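June, early, coffee going cold

I finished the scarf! The real one, the blue one, the one I've been dragging around since winter and ripping back every time I miscounted the lace repeat. 72 rows in the final border and I only had to undo the last bit once. I actually did a little dance in the kitchen with it around my neck, in this heat, and then had to take it off again right away.

Hacer came by before lunch to see it and she was so nice about it, holding it up to the window and finding the mistake near the start within seconds (of course) and then telling me to leave it in. Her grandmother always left hers in. I'm leaving it in.

We got talking about Puno, because that's where the yarn came from, three skeins Ronja carried home for me at the bottom of her backpack. She said the woman at the stall wound it by hand while they talked, and that there were greens and rusty oranges she still thinks about. I want to see it so badly. I looked up the altitude again last night and read two whole articles on coca tea instead of sleeping. 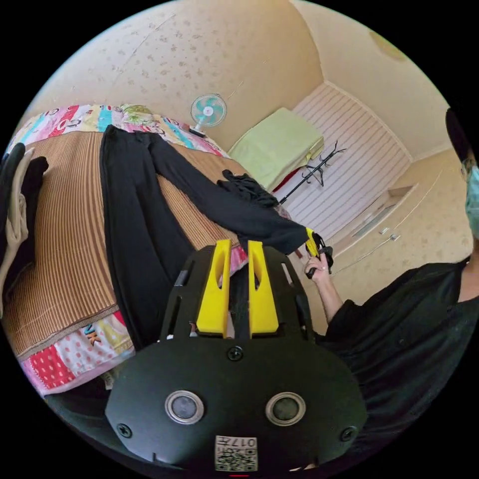
Next project is already decided, which is dangerous with the sewing pile the way it is, but I can't help it. A blanket for Perihan's baby! Squares, 40 of them, garter stitch, nothing fancy, so I can knit while listening to the radio and not look down. Necati offered me his mother's leftover wool, a whole bag, and I said yes before asking what colors. He thinks mostly brown. Well, brown is fine with something bright next to it. Mustard? I do have that half ball of mustard.

Swatched this afternoon on the 4 mm needles and it came out too stiff, so I went up a size and now it drapes just how I like, soft and a bit squashy. Cast on 28, washed it, pinned it to a towel. Will measure tomorrow and not before, I promise.

To do: wind the brown, find the good darning needle, write to Ronja and ask whether that stall had a name. Also buy milk.

Half past ten now and I've cast on the first square anyway. Six ridges done.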